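I put off dealing with our dryer vent for most of two winters, and I'm only a little ashamed of it. Loads were taking forever, the laundry room felt like a swamp, and I kept blaming the dryer (an old Imby that has done nothing wrong in its life).

## Start with the lint screen

Pull it out and run water over it. If the water pools on the mesh, you've got dryer sheet film. Hot water, a drop of dish soap, an old toothbrush, then let it dry completely before it goes back in.
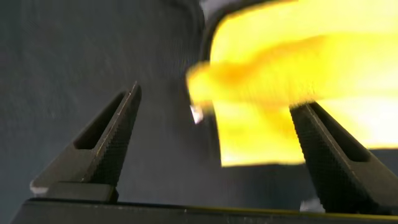 I do mine every month or so now, usually while the coffee's brewing. My neighbor Dalibor Koubek does his twice a year and swears that's plenty, but he quit using dryer sheets ages ago.

## Then the duct

Unplug the dryer and ease it away from the wall. If yours is gas, shut off the valve and don't yank on the line! Loosen the clamp, slide the duct off and vacuum both ends. I got over 2 quarts of fluff out of mine, plus a sock.

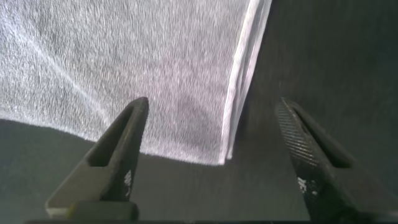
*White terry towel.*

If the duct is white plastic or that thin crinkly foil, replace it with metal while you're back there. Keep the run short and as straight as you can, and seal the joints with foil tape. Skip the screws, they poke inside and catch lint.

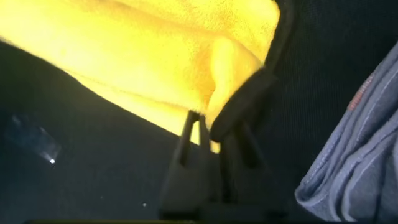

Esthorpe, March

Quick update, now that I've been outside. The flap on the vent hood was stuck half shut with paint, so I worked it loose with a putty knife and brushed out the gunk. Turn the dryer on and go look: the flap should lift and you should feel a good strong puff. Kristýna Bartoš wrote to ask about putting a screen over it for birds. Please don't, it'll clog in no time. Get a hood with a built-in guard meant for dryers. 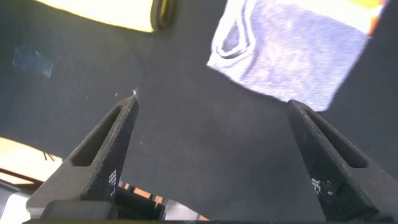
## Putting it all back

Push the dryer in slowly and peek behind with a flashlight so you don't crush the duct. I crushed mine the first time and had to do the whole thing over.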